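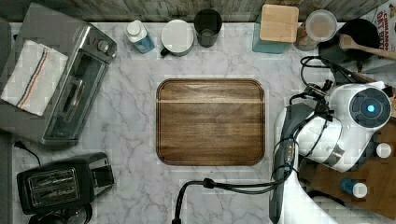
The Board That Never Gets Put Away

2 min read

Search recipes, kitchens, makers

I used to keep my cutting board in a cupboard, wedged behind the baking trays, and I can't believe how long I put up with it! A good wooden board deserves the middle of the counter. The groove around the rim is there for tomatoes and roast chicken, and the grain is lovely to look at even when you have nothing to chop.

Everything else can line up along the wall: a mug, a jar, a wooden spoon resting across a dark bowl or pot, a package of cinnamon oat bars for the morning rush. Leave the toaster oven its own side (the striped towel can live on top while it's cold) and you still have room to roll out a pie crust.

My own board came from Flerau, a little workshop in Jostomdale that made 388 of them last year. I oil mine every 3 weeks or so, usually in March with the windows open for the first time and the radio far too loud.

Then there's tea. I love a small wooden organizer with a drawer for packets and a flat top for tins, close enough to reach while the kettle grumbles. Mine holds two kinds of mint and a smoky black blend I carried home from Toledo, and I'm down to the last spoonful.

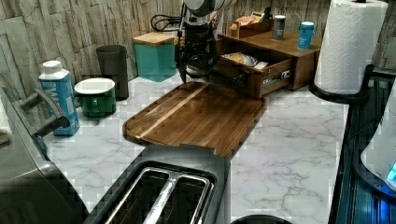

Tins and tea bags or sachets on top, packet in the drawer, paper towels within reach.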